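Home and Habit: Notes for Session 4
Sorting, containers and the claims made for them

Read these before the session. They follow the order of the talk but leave out the slides on storage history, which you can get from the reading pack. Tiburcio Sandoval will take the second half, and his notes are separate.

1. What is being claimed

Most advice on tidying small things (blocks, buttons, pegs, craft bits) rests on one idea: if every kind of thing has its own container, things get put away. You will find it in parenting books, in nursery training and on the back of nearly every set of stacking boxes in the shops. It is repeated so often that it has come to sound like a finding.

I'd like you to be slow to accept it. When I went looking for the evidence in August I found a great deal of opinion, a few surveys paid for by people who sell boxes, and very little watching of anyone putting anything away.

2. The Guseo leaflet

You have a copy in the pack. Guseo sell a home sorting kit, and their leaflet says that households using it saved 300 minutes a month. Before you write that down, ask the following.

Saved compared with what? The leaflet doesn't say how long these households spent before the kit arrived.
Who did the timing? As far as I can tell the households did it themselves, from memory.
Does the time spent setting up the kit count? I wrote to ask and had a polite reply that dealt with delivery charges.

Rekano's claims are more modest and I have less quarrel with them. They say their tubs stack. They do stack.

3. Sorting and clearing

These are two jobs, and the books run them together. Clearing means the table is free for supper. Sorting means the yellow blocks are with the yellow blocks. You can clear without sorting, and most families do, every evening, by putting the lot into one bowl. You can also sort without clearing: anyone who has lived with a four-year-old has seen a table covered from end to end in very neat piles.

So when a study says that a household "tidied more", look for which of the two was measured. In the Meléndez paper it was sorting. In the newspaper piece about the Meléndez paper it had become clearing.

4. The single bowl

Itzel Bermúdez argues in her chapter that the single mixed bowl does better at home than a set of labelled ones. Her reasoning is that a decision is asked of you each time you pick something up, and a bowl that takes everything asks for none. A mixed bowl also has a wide mouth, as a rule, and a wide mouth forgives poor aim.

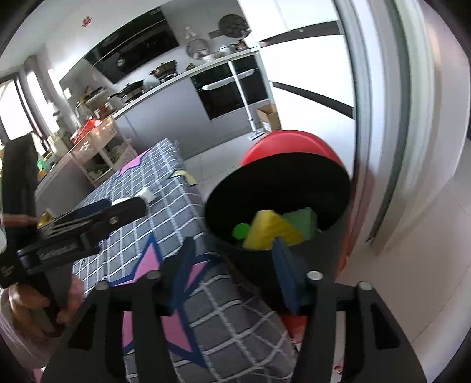 I find this more convincing than the leaflet, but it deserves the same treatment. Bermúdez visited two households. Both were her friends. She is open about this, to her credit, though the people who quote her tend not to be. And her case depends on the next day going well: a mixed bowl is quick to fill and slow to search, and she stopped watching once the table was clear. If somebody has to tip the whole thing out to find one green disc, the time has only been moved to the morning.

There is also the matter of the table itself. A kitchen table is shared ground. Blocks, a pen, a roll of tape and somebody's post may all be on it, and most of the studies we have look at toys alone, usually on a clean floor. I am wary of carrying results from that floor to a busy table – the hard part at home is often deciding what doesn't belong in the bowl.

5. Colour

Colour sorting gets its own section only because the Nelisero workbook gives it four chapters. The workbook assumes that colour is the natural way to group blocks. It may be. Shape is another, and so is whatever was being built at the time. Children asked to "put these together" do all sorts of things, and the workbook marks most of them wrong.

6. For the seminar

Bring 400 words on one evening's clearing in your own kitchen or somebody else's (ask first). Write down what was on the table, where each thing went and who moved it. Don't time it unless you have a clock in view from beginning to end.

If you already have a favourite storage system, pick a different kitchen.

Required reading: Bermúdez, chapter on mixed storage; the Guseo leaflet, both sides.
Optional: the Nelisero workbook, first chapter only.

Notes last changed October 2023. The old version had the wrong room on it.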